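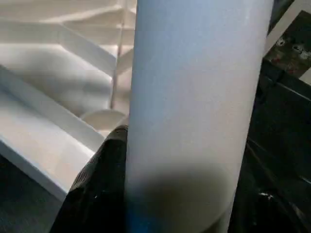

When does the Hakside summer pantry drive begin?
Doors open at 9 a.m. on the first morning of July, and we'd love to see you there!

Nuvico is so pleased to be back for another year beside our good neighbors at Quansah, collecting the everyday household things that families run short of once school lets out (soap, paper towels, toothpaste, and all the rest). Last summer the drive reached 202 households, and we're hoping for even more.

"People here give so kindly, and they always stay to chat," said Gwawr Beddoe, who runs the drive for Nuvico.

Paper towels are always welcome, single rolls included.
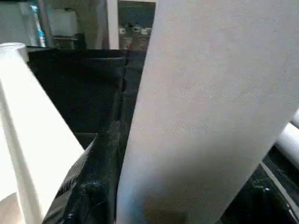

How to Give

Bring your items to the Odby Street entrance before 2 p.m. Groups bringing 40 items or more should please call Cadi Humphreys ahead of time at the Nuvico front desk.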